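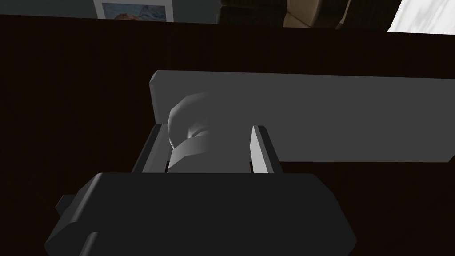
Laten, the second feature from director Tùng Khương, will open the Ellthorpe film festival in July, organizers confirmed. The 145-minute drama follows two sisters who run a ferry crossing and have not spoken since their father's funeral. Festival staff chose it from a long list of submissions, and it will play in the main hall at 7 p.m. on opening night, followed by a talk with the director. Khương has said in past interviews that he likes to place his leads on either side of an empty space and leave them there, upright and facing each other like the two fingers of a gripper, until one of them speaks. The new film is said to hold one such shot for most of a scene in the ferry office.

The cast is made up largely of first-time actors from the river towns where the film was shot. Khương wrote the script with his editor and finished it before his first feature, Từ, had reached theaters. Shooting was delayed twice by high water, and part of the final act was moved from the dock to a schoolhouse.

Fellura, the company handling the release, plans to put the film in 200 theaters in the fall. It has not given a date. A spokesperson said a shorter cut had been discussed and dropped, and that the version shown at Ellthorpe will be the one that goes out to the public.
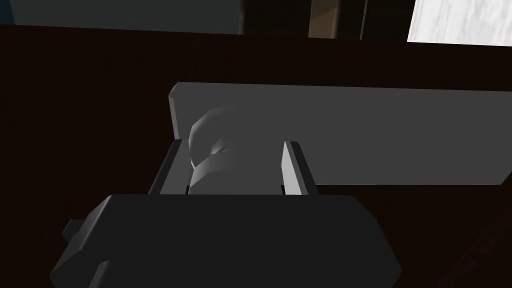 Computer-rendered view of a dark gripper with two light gray fingers.

The main hall at Ellthorpe seats 2,000. Organizers expect opening night to sell out and have added a second showing the next morning at 10:30 a.m. Passes for the full festival are limited to 3,000 and go on sale at the box office and online at the end of the month. Single tickets will follow a week later. The director's talk is included in the price of the evening showing only.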